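Notebook, 2020-01-31
Wisimgate kit review, home appliance task, mini fridge

Unit under review is the Wisimgate two-arm kit with the Shiferaw control package on top. Citov is offering both as a bundle with a service plan, and we have the trial license until March. Goal for this entry is the fridge door: get hold of it, open it, let go, leave the bottles where they are. Fridge is up on bricks to get the door into the arms' reach. Bottles stay in the bottom door bin.
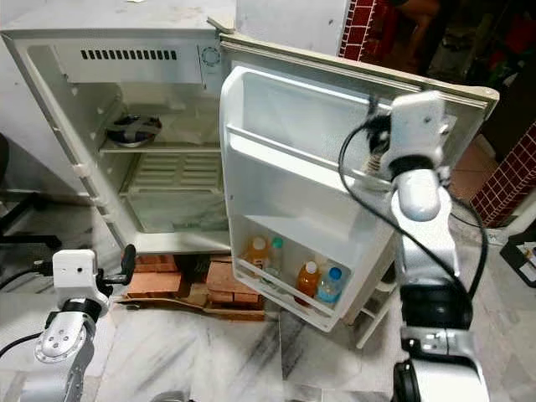
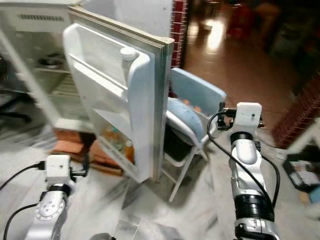
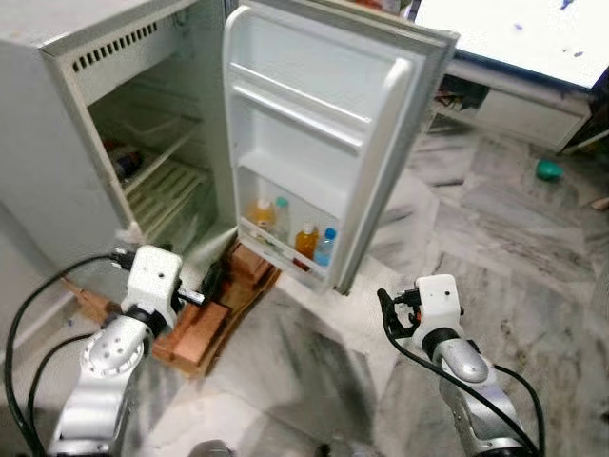
Door open in all three. Right gripper is on the top edge of the door in the first one.

Vukwood read the draft of this page and disagreed with the plan to score the kit on door opening alone. The point made was that a customer paying for the bundle will care more about closing, and that a door with weight in the bin behaves differently on the way back than an empty one. Vukwood wants the closing runs logged on their own sheet with the bin loaded and unloaded. Fair enough. Added to the list below.

Settings used today:
Speed cap at 70 percent for the reach, lowered by hand for the pull. The kit has no automatic slowdown near contact unless you buy the add-on, and the trial license doesn't include it.
Grip force left at factory default.
Door path taught by hand, then replayed. Taught it twice, kept the second.

Runs: 15 replays of the opening path. 2 stopped before the door had cleared the seal, both with the same message, error 604. The manual lists 604 as "wrist load limit" and says to re-teach the approach. Did not re-teach. Moved the grip point a little farther out from the hinge and the message did not come back in the remaining runs. Need to do this properly with the position written down, because I did not measure how far I moved it.

Notes on the kit itself:
Teaching by hand is easy and the arms stay where you leave them. The save dialog is bad. It offers the name of the last file and overwrites it if you press enter, and I lost the first path that way (no great loss).
Cable clips in the box are too few for two arms. The cables loop out beside the grippers and need watching when an arm turns in. Ask Citov if longer sleeves come with the service plan or cost extra.
The Shiferaw log gives joint angles and motor current but no time stamp on the error line. You have to match it up with the run list yourself.
Gripper fingers are fine on the door edge. Have not tried them on the bottles.

Price sheet from Citov still has the service plan as "on request." Asked again this morning, no answer by the time I shut down.

Next:
Closing runs, bin loaded and unloaded, separate sheet.
Mark the grip point on the door with tape and measure from the hinge side.
Same path with the arms swapped, left gripper on the door.
Check whether 604 can be cleared without restarting the controller. It took a full restart both times.
Back up the path files before touching the save dialog again.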